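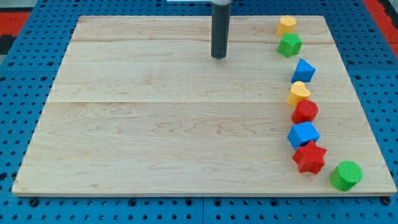
A pale maple board with visible seams, resting on a perforated blue table.

The Return of the Shared Board

Jun 22, 2019

In the older houses of Amville, the kitchen board was once a piece of furniture. It stayed on the worktop from morning until night, and bread, onions and fish were prepared on it in an order that every member of the household understood. When the town's houses were divided into flats, the boards went into sheds or were cut down for shelves. Thin plastic sheets took their place, and for two generations few people in the town gave the matter much thought.

That has begun to change. The Amville Household Museum opened its exhibition on the domestic board last November, and it has since extended the run twice. The collection holds 400 boards, of which 26 are on display at any one time. The oldest was given by a farming family from Plalamley, a village in the hills to the north, and is worn so deeply in the middle that it will hold a cup of water.

Lakshmi Devadiga, the museum's keeper of domestic objects, began collecting after a house clearance in which a large sycamore board was about to be burned. She has since travelled widely in the district to record how such boards were made, used and repaired. Her notes show that the choice of wood was largely a local matter. Sycamore and beech were preferred in the valleys, where both grew well. Maple was bought in from outside and was regarded as a wedding present. Oak was seldom used, as it was thought to stain the bread.

The construction of a board also varied with the means of the household. A single wide plank was costly and liable to bend. Most families therefore owned boards made from several narrower pieces, glued edge to edge, with the direction of the grain alternated so that the whole would remain flat. Mrs Devadiga's records include the accounts of a joiner in Salian Lane who sold 1,033 of these over his working life and noted the buyer of each one. A number of his entries concern repairs. Seams opened in dry winters, and it was usual to bring the board back to be planed, glued again and returned within the week.

Care in the home followed a settled pattern. The board was scrubbed along the grain with coarse salt and stood on its edge to dry, away from the stove. Oil was applied in spring and autumn. Prakash Kamath, who teaches joinery at the town's evening institute, still gives his students much the same advice, although he recommends a food-safe mineral oil in place of the linseed that was common in the past. He also advises against soaking. In his experience, one night in a full sink does more harm than several years of ordinary use.

His course takes 20 students each term and has a waiting list. Many of those who enrol have never handled a plane. Yamuna Raju, a retired bookkeeper, joined in order to mend a board that had belonged to her aunt, and remained for a second term to make one for each of her daughters. She chose beech for both. The joints on the first, she reports, are not quite straight, and her elder daughter has declined to exchange it.

The museum will publish a short guide to the collection, edited by Elli Leinonen, later in the year. It will include the Salian Lane accounts in full, together with a chapter on knife marks and what they suggest about the people who made them - left-handed cooks, it seems, are easily traced. Residents who hold old boards are invited to bring them to the museum's front desk for recording. Boards will be measured, drawn and handed back on the same day, and owners are asked not to clean them beforehand.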